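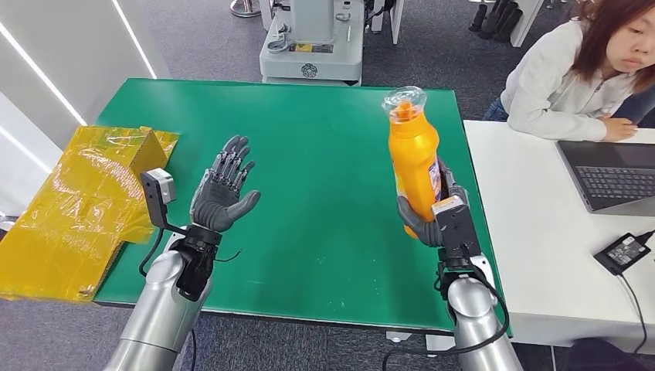 Orange bottle with a ridged neck and clear plastic over the cap.

List home | Threads | Authors | Search | Subscribe

4 min read

From: Howard Bellamy
To: closures list
Date: Saturday, September 30, 2023
Subject: Re: Removal torque falling off in storage

Tadhg Ní Chonaill wrote:

> We fill a 700 mL liquid detergent on a single-head Kwofie capper at the
> Trornville plant. Screw caps with a foam liner, no induction seal.
> Application torque is set in the middle of the cap supplier's range and
> the clutch has been checked twice. Removal torque right off the line looks
> fine. After four weeks on the pallet it is well under our lower limit, and
> the bottom layers have leakers. I pulled 61 bottles from one pallet and
> 9 of them showed product under the cap skirt.
>
> Nothing changed on the capper. The liner was switched to Tirel in March.
> Purchasing says it is equivalent. Should I just raise the clutch setting?
> I would also like to hear whether a film band over the cap would hold
> things in place. Sales wants one anyway.

Tadhg,

I would leave the clutch alone for now. If the liner is creeping, more torque at the head buys a higher starting number and a steeper drop after it. You also risk stripping the thread or pushing the liner past the point where it recovers, and then you have a leaker that passes every test on the line.

Some loss of removal torque is normal with any plastic closure. The cap, the neck finish and the liner are all under load as soon as the cap goes on, and all of them relax. Most of the loss comes early, and the curve flattens. What matters is whether it flattens above your limit. A single reading off the line and another at four weeks can't tell you that. Pull bottles at intervals between those two points, use fresh bottles for each interval, and plot them. Don't reuse a bottle you have already opened. The liner has taken a set by then and the reading belongs to a different closure.

On the tester: if it is the Wirkilix bench unit, check how the clamp posts grip the body. A soft-walled bottle squeezed by the posts will flex during the twist, and the operator tends to slow down to compensate. Slow twists read differently from fast ones. Have one person do the whole series if you can, or put the bottles on a motorized head at fixed speed.

"Equivalent" for a liner usually means same thickness and same base resin. It says little about foam density or skin, and those decide how much sealing force you have left after a few weeks. Ask for compression set data on both liners, taken at the same temperature and hold time. If they can't supply it, cut discs from both and run your own under a dead weight. You will need some of the old liner, so I hope somebody kept a bag.

Other things I would look at, in the order I would look at them:

- Product on the land. Surfactant on the sealing surface before capping acts as a lubricant. It changes the relation between torque and sealing force, and it gives you a wet path later. Look at nozzle drip and foam at the fill level.

- Neck finish dimensions by mold cavity. Sort your leakers by cavity number before you do anything else with them. If they cluster, the liner may only have exposed a problem that was there all along.

- Top load. You said the bottom layers are worse. A shoulder that deflects under load can tilt the neck or raise the pressure in the headspace. Compare bottom layer against top layer from the same pallet, same fill date.

- Temperature. A warm warehouse will speed up the relaxation, and a warm day followed by a cool night works the liner as well. Put a logger in the middle of the pallet. One taped to the outside wrap will tell you about the building.

As for the film band, it is there for tamper evidence and will resist casual back-off in handling. It does not restore sealing force. Fitted to a bottle that already weeps, it holds the product up against the cap where you can't see it until the customer opens it. Give sales the band if they want it, but fix the seal first, and do the storage trial without bands so the leaks stay visible.

Send the plot when you have it, along with the cavity numbers. The finish drawing would help too if you are allowed to share it.

Howard

Previous message | Next message | Reply to list

Contact the list owner | Copyright remains with individual posters | Back to top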